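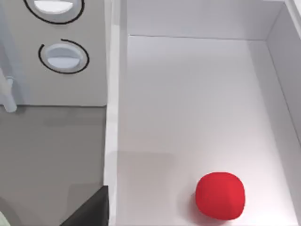 Red ball on the floor of the white bin, with part of the gripper just outside the rim.

Print this page | E-mail to a friend

Simulated arm goes mad at the edge of the bin - is it safe to try the real one?

Asked in Robots and Automation
Share (9) Comments (25)

Hi all, bit of a long one, sorry. I've been teaching myself robot arms in the evenings and I've got a simulated kitchen going on my PC. It's the Chevalier kitchen set-up with a Brikell two-finger gripper on the end, all pretty much as it came. The job is dead simple: get the soft red ball out of the deep white bin and put it somewhere sensible on the worktop.

Most of the time it's lovely to watch. But every so often the arm comes down on the wrong side of the rim, so it's over the worktop and not over the bin at all, and then it tries to get to the ball sideways THROUGH the wall of the bin. It leans on the rim, starts shivering, the shivering gets bigger, and then the whole arm whips round and flings itself up in the air. Once it went so fast the program just stopped and closed on me.

I left it going and I've now got 1,732 runs saved, and 49 of them ended in the whipping round business. I know that's not many! But it's a fast, violent sort of movement and I really don't like it. The reason I'm asking now is that our club in Gadthorpe has the use of a real arm in January and I was planning to put the same program on it. My other half says it's only a computer game and the real one won't do that. I'm not so sure.

Things I've tried so far:

Slowing the whole thing down to half speed. Still happens, it just takes longer to get going.

Making the ball bigger. Daft idea, don't know what I was thinking.

Starting from a fresh copy of the kitchen. Same again.

It never does it (touch wood) when I set the job up on the open worktop with a plate, only with the bin. The worktop has all the usual clutter on it as well, and the arm copes with that fine.

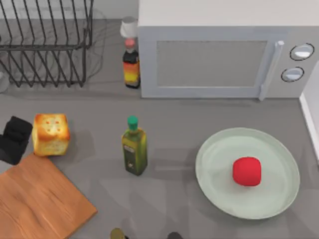
Picture: Yulan Qian / Chevalier kitchen, own screen capture

You'd think all that would be the harder one, wouldn't you? There's the tall oil bottle stuck right in the middle, and the bread and the chopping board over on the left, and it'll go to the red thing on the green plate without any drama. Put a plain white bin in front of it and it loses its mind.

So, two questions really. What is making it do this, and would you let it near a real arm?

Yulan Qian

3 answers

Best answer (chosen by asker)

Please don't put that program on a real arm yet. I'll say that first and then get on to why I think it's happening.

Your shivering is the arm arguing with the wall. The program has been told to get the fingers to a spot inside the bin, the wall is in the way, and it keeps pushing harder because it isn't getting there. The simulator lets the fingers sink into the wall a tiny bit, then shoves them back out, then they get pushed in again. Each shove is bigger than the last until something gives, and off it flies. A real arm won't sink into the plastic and get spat out like that, so your other half is half right. What it will do is carry on pushing, and then you've got a cracked bin, or a bin that skids off the table, or the arm suddenly coming free with a lot of push behind it and somebody's face nearby. I've seen one at Sumville shunt a whole bench sideways and that was only a little desktop thing.

As for why it's at the wrong side of the rim in the first place, I'd bet it's your route. Have a look at how it gets from where it starts to where it grabs. If you've only given it a start and a finish, it'll take the most direct line it can find, and with a deep bin that line sometimes clips the wall. On a plate it doesn't matter because there's only a shallow rim and nothing to bang into on the way down.

What I'd do:

Put in a halfway point high up over the middle of the bin, and make it go there before it's allowed to go down. Same again on the way out, straight up until it's well clear of the rim, and only then across.

Put a limit on how hard it can push. There's normally a setting for it somewhere with the motor stuff. Set it low, lower than feels useful, and have it stop and go limp if it hits the limit. Not "try again". Stop.

Then give it a time limit too. If it hasn't got to the next point after a few seconds it should give up and you go and see what's what.

Run the lot again and don't just look at the number of good ones. Go through every single bad one and watch it. 49 isn't that many to sit through with a cup of tea, and I'd be surprised if they were all the same fault.

And when you do get to the real arm - empty bin first, slow as it'll go, hand on the stop button, everyone else standing well back. Check the stop button works before you start as well. We had one that had come unplugged round the back and no one had noticed for ages.

Answer 2

had this with a drawer. check the bin is really hollow as far as the simulator is concerned!! some of them look open on screen but underneath it's treated as one solid block, so the arm thinks it's hitting a lid that isnt there. there is usually a "show collision shapes" tick box. mine was 25 minutes of swearing and then one tick

Answer 3

Have you tried a different gripper? I never got on with the Brikell, the fingers are too fat for small bins. Could also be your graphics card.

Comment from asker:

Thank you both (and the gripper person, though I'm stuck with the one I've got!). Ticked the box for the collision shapes and the bin is hollow, so it's not that, but I'm glad I know where it is now. Put the high point in over the middle last night and I've got the push limit turned right down. I've started watching the bad runs and you were right, they're not all the same. 9 of them never went near the rim at all, the fingers shut too early above the ball and then it all went wrong from there. So that's another job. I've told the club we're not doing the real arm until I've got to the bottom of both. Bit of grumbling but they'll live.

Reply to asker:

Good call. For the early closing ones, look at what height it thinks the ball is at when the fingers start to shut. If it's soft it might be sitting a touch lower than the number you've typed in. Post it up as a new question if you get stuck, this one's getting long.

Print this page | E-mail to a friend
Share (9) Comments (25)

Contact us | Copyright, all answers belong to the people who wrote them | Back to top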